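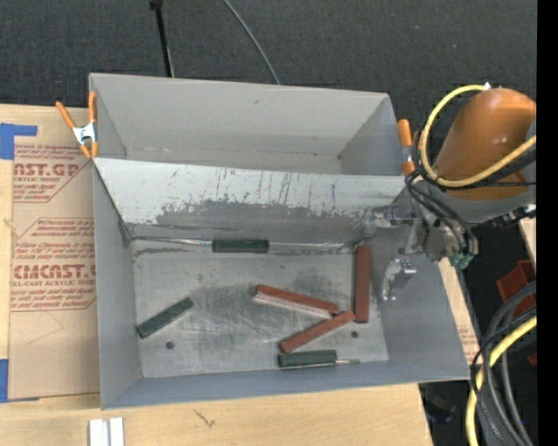

Dreimal quittiert und beim vierten Mal hat es dann geknackt, so Shamim Gondal, und am Bildschirm habe die ganze Zeit nur "Greifversuch fehlgeschlagen" gestanden, kein Wort von der Wand.

Lehrbuch Handhabungstechnik > Teil II Betrieb > Kapitel 7

Kapitel 7
Kollision mit dem Behälter

7.0 Worum es geht

Griff in die Kiste. Klingt einfach, ist in der Praxis der Vorgang mit den meisten Stillständen, und die meisten davon haben mit dem Werkstück wenig zu tun. Der Greifer trifft die Wand. Oder die Trennwand. Oder er trifft das Teil, und das Teil trifft die Wand, was für die Kraftmessung am Handgelenk fast gleich aussieht. Dieses Kapitel handelt von einem solchen Fall, vom ersten Alarm bis zur Wiederinbetriebnahme, und danach von den Regeln, die man daraus ziehen kann. Vorausgesetzt wird Kapitel 4 (Koordinatensysteme), Kapitel 5 reicht auch überflogen.

Begriffe, die sitzen müssen, bevor es weitergeht:

Schutzhalt - Stillsetzen durch die Sicherheitsfunktion, Antriebe je nach Kategorie mit oder ohne Energie.
Prozesshalt - Stillsetzen durch das Anwenderprogramm. Keine Sicherheitsfunktion! Wird in Prüfungen und leider auch an der Anlage ständig verwechselt.
Kontaktschwelle - Kraft oder Moment, ab dem die Steuerung eine Berührung als Kollision wertet.
Quittieren - Meldung bestätigen. Beseitigt die Meldung. Die Ursache bleibt, wo sie ist.

7.1 Der Fall Wadwood

Erprobungszelle im Werk Wadwood, Aufgabe: gemischtes Kleinzeug aus einem Blechbehälter vereinzeln. Schraubendreher, Klötze, Riegel, alles durcheinander, so wie in Abb. 7.1. Steuerung Kundila, Greifplanung Zeretti, beide zugekauft. Der Behälter hat zwei Abteile und dazwischen eine schräge Trennwand, gegriffen wird aus dem einen, abgelegt wird in das andere. Ist eines leer, tauschen die Rollen.

Am 28. Oktober 2022 kam in der Frühschicht die Meldung 1665, Kontaktschwelle überschritten. Der Arm stand über dem vorderen Abteil, Finger unten. Quittiert, Neustart, lief. Kurz darauf dieselbe Meldung. Quittiert. Dann noch einmal. Beim vierten Anlauf brach ein Fingerträger, der Finger rutschte seitlich weg und der Arm fuhr noch ein Stück weiter, weil der Widerstand plötzlich fehlte. Verletzt wurde niemand. Eine Hand war allerdings kurz vorher noch im Behälter gewesen, um einen verkeilten Schraubendreher geradezulegen, bei offener Tür und im Einrichtbetrieb. Der Abstand zwischen beidem ist im Protokoll nicht festgehalten. Schon das ist ein Befund.

Was man zunächst vermutete: falsche Greifpunkte, Licht, Spiegelung auf dem Blech. Zwei Tage Kamera nachgestellt. Ergebnis null.

7.2 Spuren lesen

Abb. 7.1 noch einmal ansehen, und zwar die Trennwand. Oben hellgrau, unten ein breites dunkleres Feld, verschrammt und abgenutzt, darüber dünne senkrechte Kratzer. Der Boden ist ebenfalls kreuz und quer zerkratzt. Die Wände des hinteren Abteils sind dagegen glatt.

Ein Foto sagt nicht, wer gekratzt hat. Das können Finger gewesen sein, Werkstücke beim Abrutschen, eine Schaufel beim Leeren. Aber es sagt, wo man messen sollte. In Wadwood wurde an genau so einer Stelle eine Kontaktfolie aufgeklebt und die Zelle mit verringerter Geschwindigkeit gefahren. Die Abdrücke lagen in einer Reihe, alle auf derselben Höhe, alle vom linken Finger. Damit war die Kamera aus dem Spiel. Ein Bildfehler streut, eine Reihe tut das nicht.

Merke: Erst die Spur, dann die Software. Ein Blick in die Kiste kostet nichts ausser dem Gang zur Zelle (vorher absperren, siehe 7.5).

Weitere Stellen, die man sich an jeder Zelle dieser Art anschaut:

Klemmen. Der Behälter in der Abbildung wird seitlich von Federklemmen mit orangen Griffen flankiert. Schnell gelöst, schnell gesetzt, für Versuche völlig in Ordnung. Aber eine Klemme ist keine Positionierung. Wer den Behälter zum Leeren abnimmt und wieder festklemmt, hat einen neuen Behälterort, auch wenn er mit bloßem Auge gleich aussieht.

Leitungen. Die gelbe Leitung liegt in einer Schleife vor dem Armgehäuse, schwarze hängen über das Handgelenk herunter. Jede freie Schleife ist beweglich und damit Teil des Arbeitsraums. Im Kollisionsmodell steht sie in der Regel nicht drin. Frage an die Planung: Wie weit reicht die Schleife bei der äußersten Handstellung, und was steht dort herum? Antwort meistens: weiß man nicht.

Rand. Ein Finger reicht über die rechte Behälterwand nach innen. Zwischen Fingerrücken und Blech bleibt bei solchen Stellungen wenig Platz, und wenig Platz heißt Quetschstelle, für Leitungen wie für Finger aus Fleisch.

7.3 Die Ursache, soweit geklärt

Drei Dinge kamen zusammen. Einzeln wäre keines aufgefallen.

Erstens der Behälter. Nach dem Leeren wieder aufgesetzt, leicht verdreht. Referenzfahrt unterlassen, im Ablaufplan stand sie nur unter "bei Bedarf". Wer den Bedarf feststellt, stand nicht da.

Zweitens das Modell. In der Greifplanung war die Trennwand als senkrechte Ebene hinterlegt, in Wirklichkeit ist sie geneigt. Oben stimmte es also, unten fehlte Platz, und zwar umso mehr, je tiefer gegriffen wurde. Bei vollem Behälter merkte man nichts. Erst wenn nur noch wenige Teile am Boden lagen, vor allem solche direkt am Fuß der Wand, lief der Finger in das Blech. Lange, flach liegende Teile sind hier der schlimmste Fall: Der Griffpunkt liegt dicht an der Naht, und der zweite Finger soll genau dorthin, wo kein Platz ist. Der lange Schraubendreher in Abb. 7.1 liegt so.

Drittens die Filterzeit. Die Kraftmessung wurde über 200 ms gemittelt, damit kurze Stöße beim Aufsetzen nicht jedesmal zum Halt führen. Bequem. In dieser Zeit fährt der Arm aber weiter. Bei langsamer Anfahrt ein kleiner Weg, bei schneller ein großer, rechnen Sie es in Aufgabe 7.2 selbst nach. Die Schwelle wurde also gemeldet, als der Finger längst unter Spannung stand.

Dazu kam die Anzeige. Die Meldung 1665 lief in der Kundila-Steuerung richtig auf, wurde vom Zeretti-Modul aber als Fehlgriff übersetzt und so auf dem Bedienfeld ausgegeben. Ein Fehlgriff ist Alltag. Man drückt weiter. Niemand hat hier leichtsinnig gehandelt, das Bedienfeld hat eine Kollision als Kleinigkeit verkauft.

7.4 Warum der Halt nicht gehalten hat

Der kritische Punkt, und der Grund für die Überschrift dieses Teils. Der Halt nach 1665 war ein Prozesshalt. Programm gestoppt, Antriebe in Regelung, Finger weiter angedrückt. Beim Quittieren setzte das Programm an derselben Stelle fort, also mit dem Finger an der Wand. Der erste Fahrbefehl ging nach unten.

Richtig wäre gewesen: Nach Kontakt zuerst entlasten, und zwar entgegen der letzten Bewegungsrichtung, mit begrenzter Kraft. Dann freifahren bis über den Behälterrand. Dann Halt, und ein Neustart nur vom Anfang des Zyklus. Ein zweiter Kontakt innerhalb desselben Auftrags sperrt die Zelle, bis jemand vor Ort war.

Vorsicht beim Freifahren. "Nach oben" ist als Regel zu grob. Hat der Finger die Wandkante untergriffen oder hängt eine Leitung am Rand, zieht man mit der Aufwärtsbewegung genau daran. In der Zelle Mansour, baugleich bis auf den Tisch, wurde auf diese Weise im darauffolgenden Februar ein Behälter samt Klemmen angehoben. Auch dort Meldung quittiert, auch dort kein Blick in die Zelle.

7.5 Vorgehen bei Kontaktmeldung

Gilt für Versuchszellen und Serienzellen gleich. Reihenfolge einhalten.

1. Nicht quittieren.
2. Meldetext im Rohprotokoll der Steuerung lesen, das Bedienfeld genügt dafür nicht.
3. Antriebe sicher abschalten, Tür öffnen, gegen Wiedereinschalten sichern. Schlüssel abziehen und mitnehmen.
4. Stellung von Greifer und Behälter fotografieren. Vor jeder Berührung.
5. Auf gespannte Teile achten: verkeilte Werkstücke, gebogene Finger, Leitungen unter Zug. Restenergie auch bei abgeschaltetem Antrieb!
6. Entlasten, nach Möglichkeit mit Bremslösung und zu zweit. Arm abstützen.
7. Finger und Fingerträger auf Risse prüfen. Nach der zweiten Kollision tauschen, unabhängig vom Befund.
8. Behälter neu referenzieren. Immer, nicht bei Bedarf.
9. Erster Zyklus mit verringerter Geschwindigkeit, leerer Greifer.

In Wadwood hing danach ein Blatt mit diesen Punkten an der Tür. Es hing auf der Innenseite, bis es jemand umgehängt hat.

7.6 Aufgaben zum Einstieg

7.1 Ein Behälter wird um seine linke hintere Ecke leicht verdreht. An welcher Stelle ist die Abweichung am größten? Skizze genügt.

7.2 Berechnen Sie den Weg, den ein Arm bei 2000 mm/s Anfahrgeschwindigkeit innerhalb der Filterzeit aus 7.3 zurücklegt. Vergleichen Sie mit der Tiefe eines handelsüblichen Behälters. Was folgt für die zulässige Geschwindigkeit unterhalb des Behälterrands?

7.3 Formulieren Sie den Meldetext zu 1665 neu. Höchstens eine Zeile. Er soll jemanden, der seit Stunden Fehlgriffe wegdrückt, zum Aufstehen bringen.

7.4 Suchen Sie in Abb. 7.1 zwei mögliche Quetschstellen und geben Sie an, für welche Bewegungsrichtung des Arms sie jeweils wirksam werden.

7.5 Die Trennwand soll im Modell durch eine geneigte Ebene ersetzt werden. Wieviele Punkte müssen Sie am Behälter mindestens antasten? Und welche würden Sie bei abgenutzem Blech meiden?

Lösungshinweise am Ende von Teil II. Weiter mit 7.7, Kontaktschwellen festlegen.

Kontakt zur Redaktion | © Lehrbuch Handhabungstechnik, alle Rechte vorbehalten | Nach oben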